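Why do foreign ministries comment on every other country's talks?

Asked by Wakana Ichikawa in Diplomacy and World Affairs
10/10/2023

I have been trying to follow news about other people's negotiations for a class I'm taking at night, and I've hit a wall. Two countries sit down to talk. Fine. Within hours a third country, which was not invited, puts out a statement saying the talks are welcome but premature. A fourth says they are welcome but late. Then the first two say they have "taken note."

Who are these statements for? Do they do anything? Our instructor says to read them closely, but after 40 of them I can't tell one from the next. My favorite so far expressed "concern at the expressions of concern." I read it twice to be sure I wasn't having a small stroke.

Also, when a spokesperson says something rude at a briefing, is that the government's position or just that person having a morning?

Posted by Parviz Farahani

I spent a good part of my working life translating this stuff, so I can offer some sympathy and a little help.

Most statements have several audiences and the country named in the headline is rarely first among them. The home public comes first. After that, allies, who want to know you haven't changed your mind since the last call. Then the other side's diplomats, who will compare the text with your previous one, line by line, looking for a word that moved. The general reader is somewhere down the list, near the janitor.

A statement can do something even when it seems to say nothing. If a ministry has said "deeply concerned" five times and now says "concerned," somebody fought over that adverb in a meeting. It might be a signal. It might also be a new hire in the press office. You find out later, if at all.

As for the rude remark, look at how it was delivered. A written statement on the ministry's site has been through clearance and you can treat it as policy. An answer to a reporter at a briefing is looser, though less loose than it sounds. Spokespeople usually walk in knowing which questions are coming, and a good insult generally has been sitting in a folder. A post on a personal account is looser still, and it has the advantage that everyone can pretend it didn't happen.

Missing statements count too. If a country normally objects to something and this time stays quiet, write that down. I'd trust silence over a good many paragraphs.

Posted by Stomby

they do it because if they don't, someone asks why they didn't. that's it, that's the whole field. I got a C in this

Posted by Gratex

Parviz covers the theory. For the class, try a method, because reading them one at a time will rot your brain. I followed a border dispute this way for a seminar and lasted until June.

1. Pick one ministry and one subject. Go back through the old statements until you have a decent run of them. Mine came to 51, which was more than enough.

2. Use the ministry's own text wherever you can find it. News reports trim the dull sentence, and the dull sentence is the one you want.

3. Put the lines side by side, oldest at the left, somewhere you can stand back from them. A big plain board against a wall beats any screen I've tried.

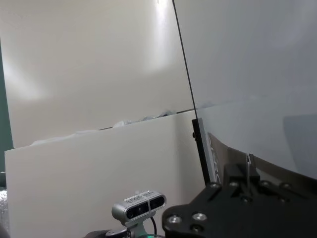 4. Mark only what changed. Ignore "constructive," "mutual respect" and "all parties," which will be in every one of them until the sun goes out.

5. Next to each change, write what else was going on that week: a vote, a visit, a trade deal. Don't claim one caused the other. Your instructor will circle it in red, as mine did.

Over 80 percent of what I had turned out to be the same paragraph in a different jacket. The rest made a passable paper.

Reply from Wakana Ichikawa

Thank you both, and Stomby, I suppose. I'm starting with the "expressions of concern" people and working backward.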